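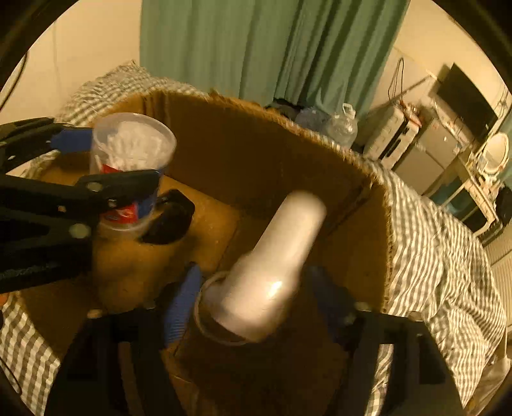 4. Setting up the first backup with Kanel

This section explains how to connect an external drive to Kanel and make the first full copy of your files. Read all the steps once before you begin. The first backup takes much longer than the later ones, so it is good to start it in the evening.

Before you start

The drive must have at least 200 GB of free space. If there are old files on it, move them to another place first. Kanel does not delete them by itself, but the option "Prepare drive" in step 4 does.

Close your mail program and any accounting software. Files which are open during the backup are skipped and written to the report as "busy".

Steps

1. Connect the drive directly to the computer. Do not use a hub without its own power supply.

2. Open Kanel and choose Storage, then Add drive. The drive should be visible in the list after a few seconds. If the list stays empty, press Refresh one time and wait.

3. Select the drive and give it a name. Use only letters and numbers. The name can have up to 18 characters.

4. If the drive is new, click Prepare drive and confirm.

CAUTION: Prepare drive erases everything on the selected drive. Check the name and the size in the confirmation window. It is not possible to undo this step.

5. Choose the folders you want to copy. Documents, Pictures and Desktop are already marked. Other folders must be added by hand, also the ones on a second internal disk.

6. Enter a recovery password of 11 characters or more and write it on paper. Keep the paper in another room than the computer.

NOTE: We cannot read or reset your recovery password. Without it the copy cannot be opened, not by us either.

7. Click Start. You can continue to work while the copy is running, only the computer may be slower.

8. When the status changes to Complete, click Eject and remove the cable.

CAUTION: Do not leave the drive connected all the time. Ransomware encrypts every drive it can reach, and a connected backup drive is no exception. Connect it for the backup, then disconnect it again.

Testing the copy

Open Restore, choose one small file and restore it to an empty folder. Open the file and look if the content is correct. Gunhild Bach from our support team in Flutville recommends to repeat this test every August and every time you change the drive.

Messages during the backup

Error 2643: The drive was disconnected before the copy was finished. Connect it again and click Resume. The files already copied are kept.

"Too many changed files": Kanel stops when a large part of your files has changed since the last backup. This can be normal after you moved many folders. If you did not change anything yourself, do not click Continue. Disconnect the drive and the network cable, turn off Wi-Fi, and go to section 7, Suspected infection.

"Drive is read-only": Look for a small lock switch on the drive. If there is none, see section 9.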